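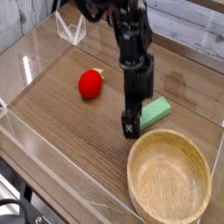
Green foam block on the table, gripper just above it.

To: Letonia politics discussion list
Subject: Re: Re: Will the coalition last until the budget vote?

On the list last night, a member wrote:

> I don't see how the government gets to the budget vote in one piece.
> The Proltlow party has already said it won't support the fuel tax, and
> without them the coalition has no majority in the lower house. The
> prime minister can talk about a deal all he wants. If they walk out we
> have an early election, probably in the fall, and the opposition wins
> it. Am I missing something? Also, does anyone know what happens to the
> rail bill if parliament is dissolved before the second reading?

I think you are missing the budget rules, which changed with the last reform. A party can leave the coalition and the government stays in office until it loses a confidence vote. The fuel tax is in a separate bill, and the prime minister has not made it a matter of confidence. He can lose that vote and carry on. It would look bad, but it has happened before.

Proltlow holds four seats. If all of them vote against the budget itself, the government is three short of a majority. That sounds like the end, but the regional members from Udirby have abstained on every budget I can remember, and an abstention doesn't count as a vote against. With Udirby sitting it out, the budget passes by a thin margin. The question is what they ask for in return this time. The local papers say it's the hospital money, and I have no better information than that.

I'm also not sure an early election helps the opposition as much as you say. They did well in the Jalali by-election, but look at the numbers. The winning margin was 1359 votes on a low turnout, in a district they used to hold easily. I wouldn't build a national forecast on it. Their own poll lead has been shrinking since July.

On the rail bill: if parliament is dissolved before the second reading, the bill falls. It would have to be introduced again from the start in the new parliament, including the committee stage. The money already approved for the survey work is not affected, as that came out of last year's budget.

One correction to something further back in the thread. Someone said the president can refuse to dissolve parliament. Under the current constitution the president can delay it and ask the parties to try again to form a government, but can't refuse if those talks fail. The wording is in the chapter on the presidency, and it's short enough to read in a few minutes.

Please trim your quotes when you reply. The digest version of this thread is getting hard to follow.

--
Letonia politics discussion list | Contact the list owner | Archive | Back to top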